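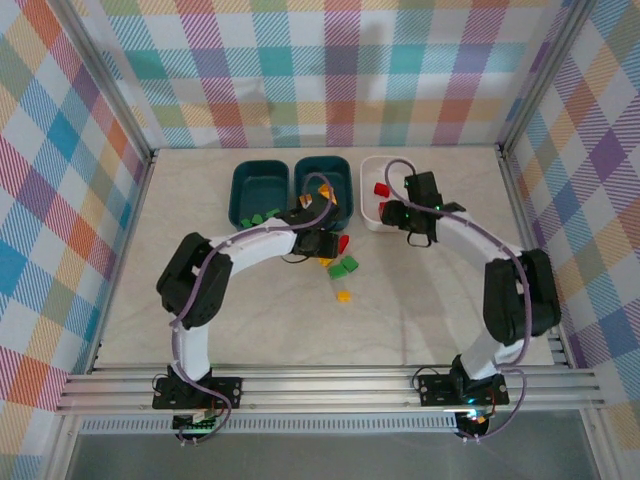 I don't believe people who say 3,000 demos will fix a bad setup. Sort your blocks by hand-driving the arms 22 times first, then watch every one of those runs before you record more.

**Bins.** Put them in one row against the back wall. Dark tubs are fine for yellow and green. The Rinaldi guide wants a new layout every run. I'd hold off until the plain layout works.

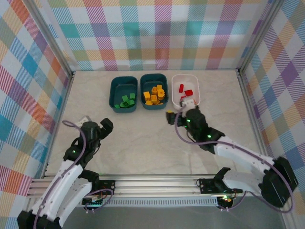
**Walls.** Manon Penner swears by busy plaid. Maybe. I have yet to see a fair test, so pick one pattern and write down which.

**Wrist view.** Check it before you start. If you can't tell one block from the next on screen, don't expect the model to. 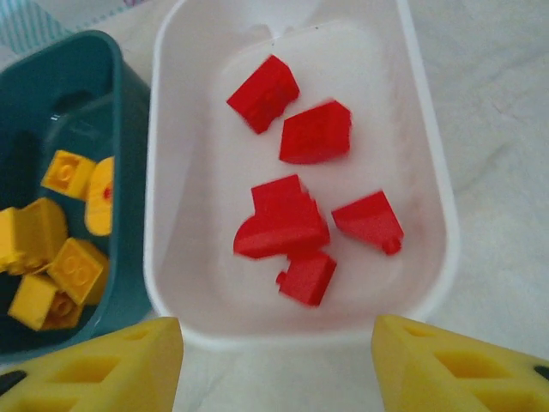
*Wrist view: red in the white bin, yellow in the teal one.*

**Fumbles.** Keep a few where you drop a block and recover. Toss the ones where you sat there thinking. Out of roughly 800 runs I kept last August, the slow ones did me no good at all.

**Glare.** Polished stone throws light back at a wrist camera. Move the lamp before you touch any settings.

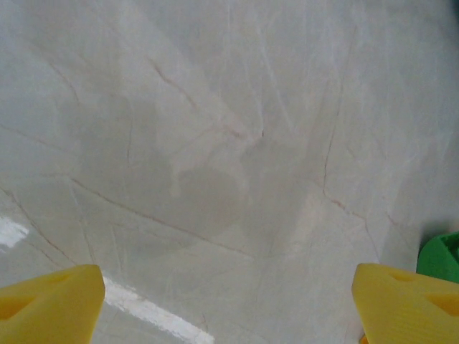

A matte cloth might help too, though then you've changed the floor and your old runs may not match. Label the two sets separately.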